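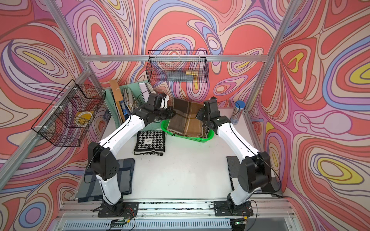

Lorkis to record live folk series at Nalleck hall

2024-07-09

The string quintet Lorkis will record a run of concerts at the Nalleck hall for broadcast and later release, the venue has confirmed. The series is titled Skamano, after the opening tune of the group's second album, and consists of 11 evening performances. Each will be taped in full, with the audience present.

The hall seats 350 in its normal layout. For the series the first rows will be taken out to make room for a lower stage, and the desk will move from the balcony to the rear of the floor. Capacity on recording nights has not been given. Tickets go on general sale through the venue's own box office, with a limit of four per buyer.

Lorkis plays fiddle, mandolin, guitar, banjo and double bass. The group will perform without stage monitors, grouped at a single pair of microphones, with a spot microphone on the bass only. Players step towards the pair for solos and back again afterwards, so most of the balance is set on stage and little can be changed in the mix. The same method was used for a trial concert at the hall in March, which ran for 97 minutes without an interval. Two numbers from that evening were later broadcast.

Each programme will be edited to just under an hour. The first half is given to traditional material and the second to new work, including a suite in five movements commissioned from the composer Farouk. The suite is scored for the quintet with added viola and clarinet. One movement will be played per night from the fourth concert, and the complete work is to be heard at the last.

Guest singers are booked for several of the dates, though the list has not been published. The venue said changes to the bill would be posted on its website and at the door. Returns will be sold on the night from the foyer desk.

Doors close at the start of each half. Latecomers will be held in the foyer, where the sound is relayed, and let in at the interval. Phones must be switched off during recording, and the bar will shut while the group is on stage. The hall's air handling will also be turned off during each half to lower the noise floor.

A double album drawn from the series is planned on the group's own label, in vinyl and download formats. Track selection will begin once the final concert has been mixed.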